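Collecting Language-Labeled Push Demonstrations on a Tabletop Arm

Applies to: Trisis recorder, Dredetis label tool
Last revised: Sat 10 December

Contents
1. Scope
2. Before a session
3. Resetting the board
4. Recording
5. Labeling
6. Checks before upload
7. Common faults

1. Scope

This page covers the collection of push demonstrations for the block rearrangement policy. An operator drives the arm by hand controller, the recorder stores camera frames and tool positions, and a second person adds text labels afterward. Grasping tasks use a different tool and a different recorder profile and are covered on their own page.

The procedure was written for the Toledo cell. It should carry over to any cell with the same arm mount and block set, but the workspace limits in section 2 must be measured again on each cell.

2. Before a session

Power on the arm and wait for the controller to report ready. Start Trisis with the push profile. The profile locks tool height and tool rotation, so the operator controls motion in the plane of the board only. Do not unlock height during a recording. Episodes with a change in height are rejected at upload, and the rejection applies to the whole episode.

Check the tool. The rod should hang straight down from its bracket with no play when pressed from the side. If it moves, tighten the clamp and run the tool offset routine again. A loose rod produces data that looks normal on video but does not match the logged positions, and the error is hard to find later.

Check the workspace limits. Drive the tool slowly to each corner of the allowed area and confirm that it stops on the board. If it stops short on one side only, the board has shifted. Move the board back to its marks. Do not edit the limits to fit the board.

Set the recorder to 5 frames per second. Higher rates fill the disk and add little, as the policy runs at the lower rate in any case.

3. Resetting the board

The standard set is eight blocks: two each of green, yellow, red and blue. Shapes within a color differ, so color and shape together always name one block. Where a shape appears in more than one color, the label must include the color.

Pick a start layout from the reset list. The list has three groups:

Scattered: blocks spread over the board, with space to pass the rod between any two.
Clustered: most blocks touching or nearly touching, with a small number apart.
Lined: blocks in a loose row, with uneven gaps.

Use all three groups in every session. Early sets were almost all scattered layouts, and the policies trained on them stalled when asked to move a block out of a group. The current target is 285 episodes per set, divided evenly among the groups. Place the blocks by hand with the arm parked. Exact placement is not required, and small differences from the list are wanted. 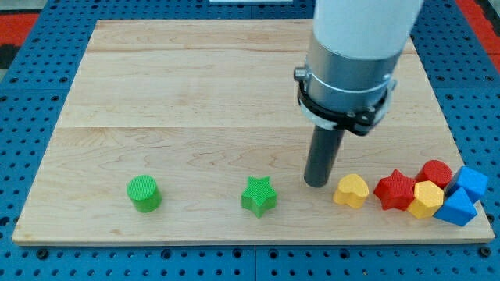
Lined and clustered layouts take longer to work through and tend to be put off until the end of a shift, when driving is less steady. Mix them into the order from the start. If Trirkska is used to schedule the session, turn on the shuffle option and leave it on.

4. Recording

4.1 Press record with the tool at rest over bare board. Hold still for 2 seconds. The upload check uses this period to align the camera and arm clocks.

4.2 Drive toward the first block. Approach on the side opposite the direction of travel. Touch first, then push. Hitting the block at speed sends it ahead of the rod, and the policy learns to strike.

4.3 Keep pushes short. When the block starts to turn off the rod, back away, move around and correct from the other side. Corrections are useful data. Do not stop the recording to remove them.

4.4 To separate a cluster, work from the outside in. Push the outermost block clear before entering the gap it leaves. If the rod moves a second block by contact, carry on and leave it where it lands.

4.5 Continue for the full length of the episode. There is no fixed goal. The operator should keep making short, purposeful moves: bring one block to another, move a block to an edge, form a line, break up a line.

4.6 If a block tips over or leaves the board, stop and mark the episode as ended early. The part before the mark is kept. Reach into the cell only after the arm is parked.

4.7 End with the tool at rest, then press stop.

Change operators after 55 minutes. Driving style differs from person to person, and a set recorded by one operator gives a narrower policy.

5. Labeling

Open the episode in Dredetis. Select a start and end frame around one completed move and type a short instruction that the move would satisfy. Write it as a command given before the move.

Acceptable:
push the green star toward the yellow heart
move the blue cube away from the blue triangle
slide the green cylinder to the left edge

Not acceptable:
the arm moves the star (not a command)
move it over there (no block named)
push the star (two blocks match)

Segments may overlap. A long segment can hold several shorter ones, each with its own label. Vary the wording. "Nudge," "slide," "push" and "bring" are all fine where they fit. Left and right are always given from the camera view.

Label what happened, even if the operator seems to have meant something else. Skip segments where no block changes position.

6. Checks before upload

Confirm that the episode count matches the session sheet.
Play back one episode from each layout group and compare the tool marker with the rod.
Confirm that no label names a color and shape pair missing from the block set.
Run the clock alignment check and read the report.

7. Common faults

Tool marker trails the rod in playback: clock offset. Run alignment again. If the still period was skipped, the episode cannot be recovered.

Rod drags on the board: height lock was set with the wrong tool offset. Stop, measure the offset again and discard episodes recorded after the last good check.

Labels rejected as ambiguous: color omitted. Filter by rejected in the label tool and correct in place.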